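Última actualización: octubre
Tiempo de lectura: 3 min

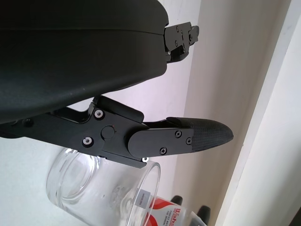
Thảo Khương pregunta si a estas alturas tiene sentido comparar una pinza paralela con una mano de varios dedos, cuando la mano cuesta más, pesa más y falla en más sitios. Según Thảo, con vidrio y PET basta la pinza, y el resto es presupuesto mal gastado.

Respondo en hilo, porque en un solo mensaje no cabe. Para agarrar, de acuerdo. Para verter tengo dudas, y de eso va la prueba que llevamos en Teltville desde el sábado.

Material: dos pinzas negras de eslabones con yema texturada, cámara en la muñeca, y un par de brazos con mano multidedo y cámara de cabeza. Objetos: un tarro de vidrio, una botella de plástico transparente y un vaso. El controlador es el mismo en las dos configuraciones, Betis, con el lazo interno a 1000 Hz.

Lo que medimos: error de orientación de la botella respecto a la consigna, deslizamiento de la yema y tiempo hasta agarre estable. Lo que no medimos: caudal. Los ensayos de trayectoria se hacen con el tapón puesto. Prefiero cerrar primero la cinemática y abrir botellas después.

Configuración A, pinzas. La yema rugosa aguanta bien sobre PET. Sobre vidrio depende mucho del ángulo de entrada: si el dedo llega paralelo a la generatriz del tarro, el contacto es una línea y basta poca fuerza. Si llega cruzado, el tarro rueda.

Configuración B, manos. La botella se toma desde arriba, con el dorso hacia el techo, y se inclina girando la muñeca. La otra mano espera abierta junto al vaso. De momento no lo sujeta, y eso es decisión mía: quería aislar el brazo que vierte. 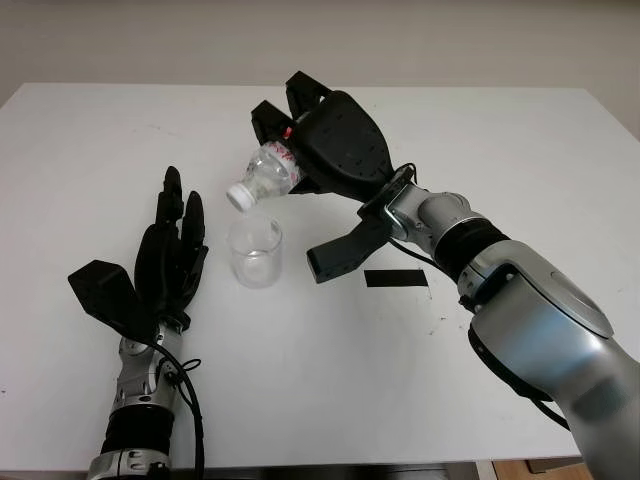
Resultados provisionales

1. Inclinación. La mano corrige mejor. Con la pinza, cualquier giro alrededor del eje de cierre se convierte en deslizamiento en cuanto el centro de masas queda lejos de la yema. Con los dedos envolviendo el cuerpo de la botella ese par se reparte.

2. Tiempo de agarre. Gana la pinza, y con margen: 700 ms desde el primer contacto hasta señal estable. La mano necesita 2000 ms, casi todos gastados en cerrar los dedos de forma escalonada. Se puede recortar. Todavía no lo he intentado.

3. Cableado. Los bucles de cable en la muñeca de la mano limitan el giro antes que el tope mecánico. Ekaette Onuoha propuso pasarlos pegados al antebrazo – lo probaremos, aunque temo el roce con el fuelle.

Sobre las cámaras. La de muñeca ve muy bien el dedo y la zona inmediata, pero la carcasa se come buena parte del encuadre. La transparencia tampoco ayuda: tarro y botella se solapan, y el segmentador Hầu los funde en una sola máscara más veces de las que me gustaría.

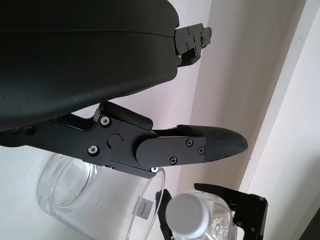
El montaje con la óptica algo más adelantada reduciría esa oclusión, a costa de exponer la cámara a golpes contra el borde de la mesa. Nizar Fakhoury tiene un soporte dibujado con 3 posiciones. En cuanto esté mecanizado repito la serie completa.

Para Albane Baudry, que preguntaba por privado: no, la iluminación no se ha tocado entre configuraciones. Mesa blanca y pared clara, mal fondo para plástico transparente. Lo mantengo así a propósito, en Pisascombe tendremos lo mismo.

Pendiente: mano izquierda sujetando el vaso, agarre escalonado más corto, recableado de muñeca. Si alguien ha usado yemas texturadas sobre vidrio mojado, me interesan los datos de desgaste, también los malos.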